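Checkout

Marisol had until noon. Bed first. Then the bag, then whatever was left on the floor.

She'd rented the place in Delletbridge for a month and stayed till September. 392 a week, cash, Raymonde Gosselin counting it at the door with a wet thumb. Now Raymonde wanted the room back. Her nephew was coming up from Cuevas, she said. Maybe he was.

Sheets off. Pillowcase off. One sock, not hers. She folded the good towel and unfolded it again and rolled it, the way her mother did, tight as bread. The zipper stuck at teh corner like always.

Downstairs a dryer was going. Somebody laughing over it.

She'd lost the blue scarf in spring and blamed Kuvo for it, said so right to his face, on the stairs, with people going by. He gave her three hundred dollars for the bus and the deposit anyway. Still in the envelope. She hadn't even said thanks, just took it adn went up.

Knees on the floor. Arm under the bed up to the shoulder. Dust, a pen, something soft.

Oh. 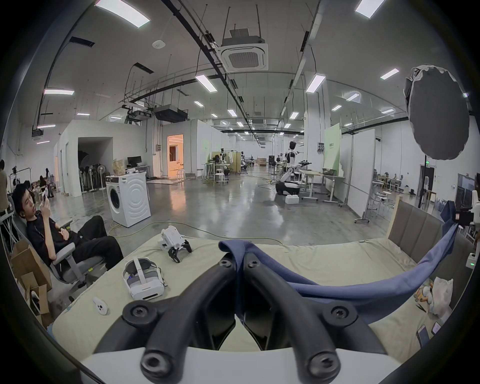
"Did you strip the bed?" Raymonde, from the hall.

"Sheets are in the hamper, the blanket's folded on top."

She put the scarf on. Too warm for it. Picked up the bag and went down to knock on Kuvo's door.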